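Stop counting the demos

Every talk on robot learning I sat through in June opened with a number. How many hours, how many demos. Never who did them, or how.

Quick rant then, before the kettle boils.

I've folded towels by remote for Brakine, two arms, one set of hands on the controls. Over 1000 folds in the set by the end. I'd swap most of them for 28 good ones.
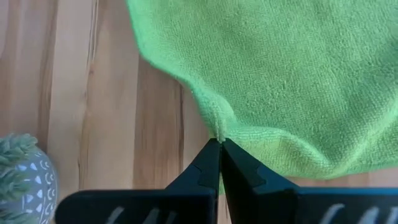

Because what is a demo? It's a habit, written down. Mine was to pinch too much cloth. Fine at home, your fingers sort it out without asking you. Through a gripper you feel nothing, so you grab big to be safe, and the robot learns to grab big aswell. My nerves, copied out a thousand times.
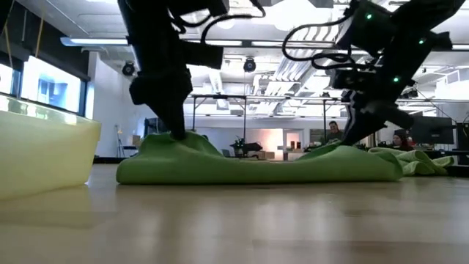
Two arms, one towel.

Fermín Vergara, who trained me, made new people fold slowly for 20 minutes with nothing recording. Seemed a waste. Wasn't. You pick a grip, you stick to it, left hand then right. Boring on purpose. The clever little rescues you're proud of are the worst thing you can feed it, unless you do them the same way twice.

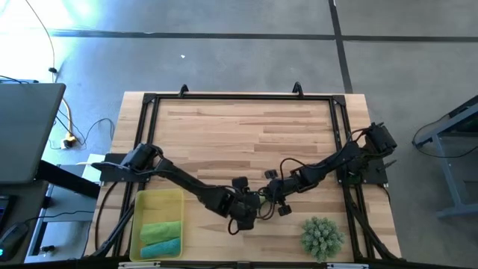
And people will say variety matters. Yes, of course it does. Move the towel, change the towel, start it crumpled. That's variety in the cloth. Variety in the person is mostly just mess, three of us with three ideas of what a corner is and no one writing any of it down.

The Rimel set lists 2773 folds and not a word about the folders. Were they tired? Taught? Paid by the piece? I'd want to know that before I wanted more.
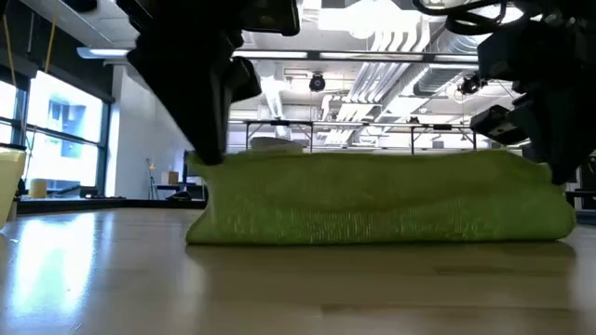 So my ask is small. Pay the operators properly, give them a day to get good, let them bin their own bad runs with out a form to fill in. Put their names on the paper too. It's handwork, same as sewing or plastering, and we'd never judge a plasterer by how many walls.

Kettle's gone. More on this when I've calmed down.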